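I have been chewing over the stall on bench two since August, and I think we have been telling the story wrong. The short version that went round the office was "the arm froze". It did freeze, but only after its right-hand neighbour had carried on for 31 seconds towards a cup it should have left alone, and to my mind that's the part worth worrying about. 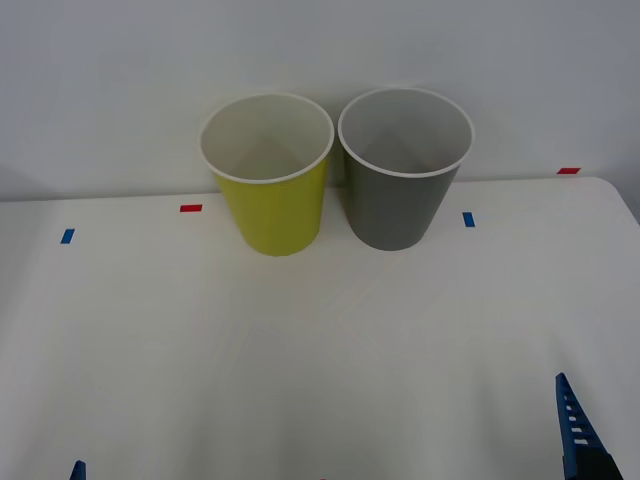
A stop that reaches one arm and misses the other is a safety fault, full stop. I know how mild it all looks. Two paper cups, one yellow and one gray, nearly touching at the back of a white table, and who could possibly get hurt by that? But Wiebke Böttcher had her sleeve over that table when she pressed the button, and she trusted it, as any of us would have (I certainly would!).

Sabine Gerlach went through all 2,385 lines of the log, bless her, and found the stop message sitting in a queue behind ordinary traffic. The Dravum controller did what we had set it up to do. We set it up badly.

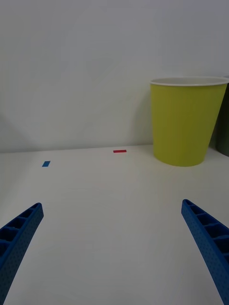

**Safety & Maintenance**

My friend Herman Menon argues that soft fingers and light loads make this a small matter, and he's a careful man, so I've tried to take him seriously. I still can't agree. People learn their habits on the gentle machines, with paper cups and bits of coloured tape, and they carry those habits over to the heavy ones down the hall. If the button is a maybe here, it becomes a maybe everywhere.

So I'd like a hard-wired stop for both arms, on its own line, tested every morning before anyone lays out a cup. Uwe Lammers has priced the parts at $724, and I would happily pass the hat around myself.
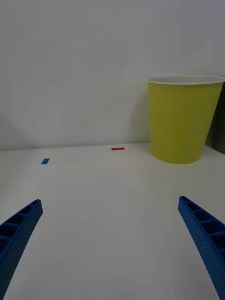
*Fingers open, with the yellow-green cup toward the back of the table.*

Until the new line goes in, I'm keeping my own hands off the table while the power is on, and I've asked Wiebke to do the same.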